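Didáctica del juego en la primera infancia
Apuntes de la sesión 6: comida de juguete, platos y la dichosa correspondencia de colores
Prof. Vlastimil Ondrejka

Lectura previa: el capítulo de Kazemi sobre juego simbólico. Quien no lo haya leído puede seguir la sesión, pero se perderá en el apartado 3.

El material es de sobra conocido: un plátano, un aguacate, una cuña de sandía, tres platos (amarillo, verde claro, rosa) y una tabla de cortar de plástico verde pálido. 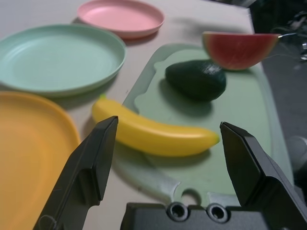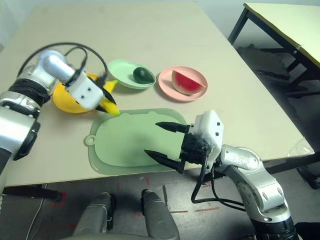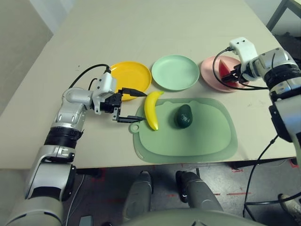

1. Lo que promete el catálogo

Los catálogos de material de cocinita, y el de Guvley es de los más entusiastas, atribuyen a un juego así el desarrollo de la clasificación, el vocabulario, la motricidad fina y hasta los "hábitos saludables". Conviene desconfiar. Que un niño agarre un plátano de plástico no dice nada de lo que merienda en casa, y no conozco ningún estudio serio que lo sostenga. Manouchehr Kazemi lo da por hecho en una nota al pie, sin fuente.

2. Clasificar, ¿por qué criterio?

La consigna habitual es "cada cosa en el plato de su color". Con el plátano y el plato amarillo funciona. Con el aguacate y el plato verde claro, según: uno es verde oscuro y el otro no, y a los tres años esa diferencia puede pesar más que la palabra común. La sandía va al rosa por descarte, o porque la pulpa es roja y el rosa "se parece". Pero la cuña también tiene corteza, y un niño que la lleve al plato verde ha razonado bastante bien. He visto fichas de observación donde eso se anotaba como error.

Pregunten siempre por qué antes de corregir. Y apunten la respuesta literal, sin arreglarla.

3. La tabla

Se olvida casi siempre. Si la tabla está sobre la mesa, forma parte de la tarea aunque la maestra no la nombre. Para unos niños es un sitio donde se corta y por tanto lo que hay encima todavía "no está listo". Para otros es un cuarto plato, más grande. Además es verdosa - detalle que el diseño original de la actividad pasa por alto - y compite con el plato verde claro como destino del aguacate. Si quieren medir la correspondencia por color, retiren la tabla o cámbienla por una de un color que no esté en juego. Si lo que interesa es el juego de cocinar, déjenla y olvídense del color.

Las dos cosas a la vez no se pueden evaluar. Esmaeil Rashti defiende que sí, con su plantilla de doble entrada; la comentamos en clase y sigo sin verlo.

4. Duración y recogida

Sesiones de 15 minutos como mucho. A partir de ahí lo que se observa es cansancio. La recogida también es actividad: devolver las piezas a la tabla y apilar los platos da tanta información como el reparto, y suele quedar fuera del registro.

5. Para el próximo día

Redacten dos consignas distintas para este mismo material, una de clasificación y otra de juego libre. Extensión: 300 palabras entre las dos. Indiquen qué respuesta del niño les haría pensar que la consigna estaba mal planteada. Los trabajos que solo prevean aciertos se devuelven.

Quienes vayan a usar el lote Grindano del aula pequeña, que hablen antes con Arash Zamani, faltan piezas.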